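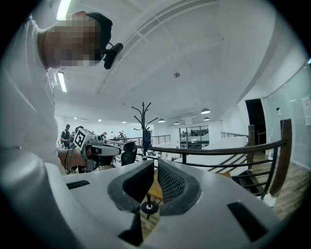 The big white hall, from a worktable

We are Zikilano, and we look after rooms people work in. Most firms like ours promise a better mood by September. I doubt a table ever did that.
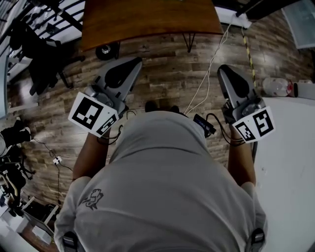 Words: Brock Caron

Wood-patterned planks get praised a lot. I want to know how they sweep, and where the cables go. We have fitted out 37 rooms and still argue over both.

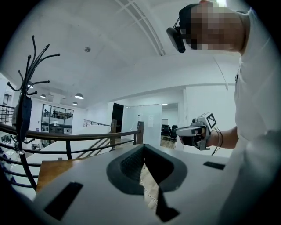
Pádraig Hayes would put it more kindly: a coat rack by the desk does more for a room than any slogan – and he'd buy the rack first.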